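Wrist frames that show nothing, and what to do with them

26 Jul 2026

Since January I have been working on a fairly narrow question: when a robot policy takes in a wrist camera and a head camera together, how much harm do the useless wrist frames do, and is it worth doing anything about them? I now have a result I'm willing to write down. It is modest.

By useless I mean frames where the wrist view is so close to a surface, or so blurred, that you could not say what the arm is near. There are more of these in a tabletop dataset than I expected when I started. The arm dips, the lens ends up very close to something, and for a moment you have two grey patches and a soft edge between them.

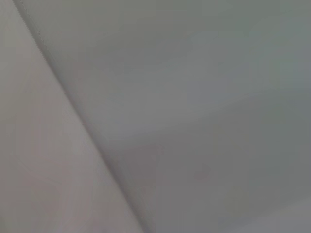 The policy is trained to predict the next short run of arm movements from both views plus the joint positions. It has no way of being told that one of its two inputs has stopped being informative. It has to work that out for itself, and with 406 demonstrations there isn't a great deal to work it out from.

The usual answers are to drop those frames from training, or to leave them in and hope. I tried both. Dropping them made things worse, which surprised me at first. The policy still met such frames when it ran, and by then it had never seen one. It tended to stall, or to repeat the last small movement over and over.

So I tried a third thing. A small scorer looks at each wrist frame and gives it a number for how much usable detail it holds. It is a very simple measure, local contrast at two scales, with nothing learned. That number scales the wrist features before they are joined to the head features. A blank frame still goes in, but quietly. I called the project Okau, mainly so the folders would sort together.

The task set is small coffee things on a white tabletop: beans, a spoon, a glass bowl, a mug. I like it as a test because the glass is hard to see from above and the mug handle needs a decent approach. The head view does well with the mug and badly with the bowl, so the policy can't get by on one camera for everything.
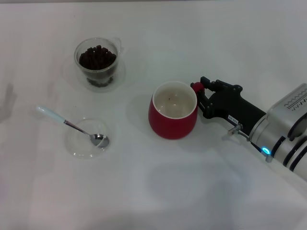 The gripper holding the red mug by its handle, with the glass cup of beans and the spoon in its bowl to the left.

I ran 200 trials for each version, with the same start positions each time. Leaving the blank frames in and doing nothing else was the baseline. With the scorer, 13 more trials ended in success than the baseline did. Dropping the frames came out below both. Most of the gain was on the mug. The bowl hardly moved, and I think that is a head camera problem which no amount of work on the wrist side will fix.

Thirteen in 200 is not a lot. I repeated the baseline with a second random seed to see how far it wandered by itself, and it wandered by less than that, but two seeds is thin and I would not lean on it. The stalls did fall clearly, and I trust that part more — you can see it in the joint logs without needing to argue over what counts as a success.

A few notes for anyone trying the same thing. Don't set the scale all the way to zero. I did this for the first month and the joined features jumped whenever a frame crossed the threshold, and the arm twitched. A floor cured it. Smooth the score over a few frames as well. And check the scorer against plain surfaces in good focus, as mine marked those down too. A clean white tabletop has very little contrast in it, and I haven't found a tidy way round that.

The next job is to swap the contrast measure for something learned, using the Rarton recordings, which have a patterned cloth and much worse lighting. They still need the two camera clocks lined up before I can use them, so that is what I'm doing this week.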